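Minutes - gripper and camera trial, 4 Jun 2022

Present: Aurelia Pană (chair, minutes), arm group, camera group. Sernik dialed in for the first half.

**1. Last meeting**

Minutes accepted with one change. The Grokel fingers were listed as delivered. They were on order at that point and have arrived now.

**2. Dishwasher task**

The task stays as agreed: dishes between the counter and the upper rack, door open, rack pulled out. The camera group wants the window blind left where it is until both gripper sets have been run, so that the light is at least similar for both. Agreed.

The arm group asked for the back row of the counter to be cleared. Aurelia was against it - the kettle and the French press are what a real kitchen has, and the planner should cope. They stay.
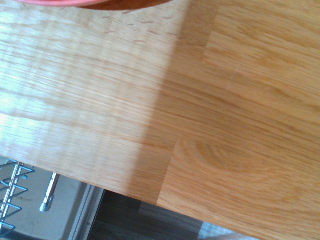
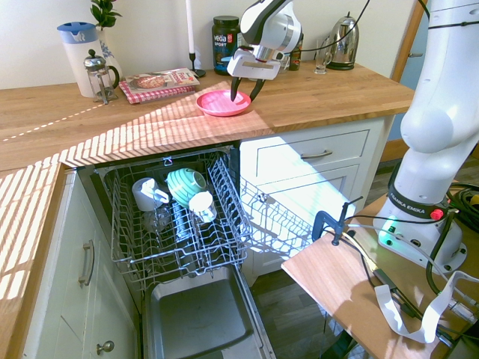 Stallumberg fingers against Grokel fingers: the arm group prefers Grokel for thin rims and Stallumberg for mugs. Camera group has no preference but notes that the longer Grokel tips take up more of the wrist view. No decision. Each set gets another 9 runs with the same dishes before we compare again.

**3. Wrist camera exposure**

Auto exposure is too slow when the arm moves from sun into shade. Two options were discussed:

- fixed exposure, set once per session
- auto exposure with a tighter upper limit

Fixed exposure will be tried first. If the bright part of the counter clips, we go to the second option. The fixed side camera is fine as it is.

**4. Controller**

Mazandarani controller is still on the old firmware. Loop rate is 1000 Hz on both arms and nobody wants to touch it during the trial. Update moved to after the comparison. Sernik asked if the force limit on closing could be lowered for plates. Yes, but it has to be written in the run log - last time it was changed and we lost 3 runs working out why the numbers differed.

**5. Actions**

- Arm group: 9 runs per finger set, log the force limit every time
- Camera group: fixed exposure settings, share before the next run
- Aurelia: ask Grokel for 2 spare pads and a price that holds until December
- Sernik: send the updated log sheet

**6. Other**

Cable routing at the table edge to be redone before the next session. Arm group will do it.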